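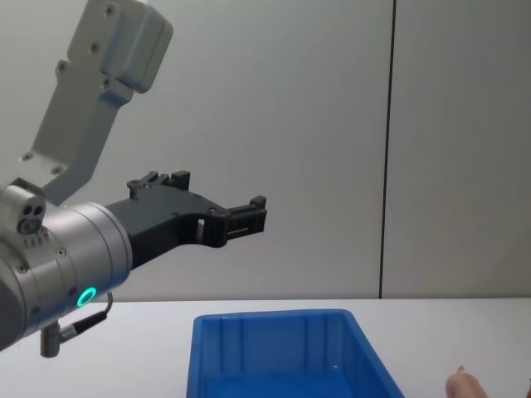 Green ring glowing at the wrist, bin in place, nothing in the gripper.

Checking the Fingers on the Golar Cell
Abdelilah Filali, Jastesby – August 1, 2022

Do this every 500 cycles, or whenever the arm starts dropping livestock.

Jog the wrist clear of the bin and open the fingers all the way. Press the stop button. Wipe the grooves with a dry cloth and snug the bolts – snug, please, we have run out of spares. Tug the cable plug gently.

Release the stop, then run the toy test at up to 5 percent speed.
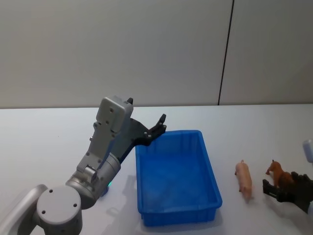
Left gripper open over the bin, right one on the horse, pig next up.

If a toy slips, redo the bolts before you touch the force setting. Write the cycle count in the log. Mine says 3,814.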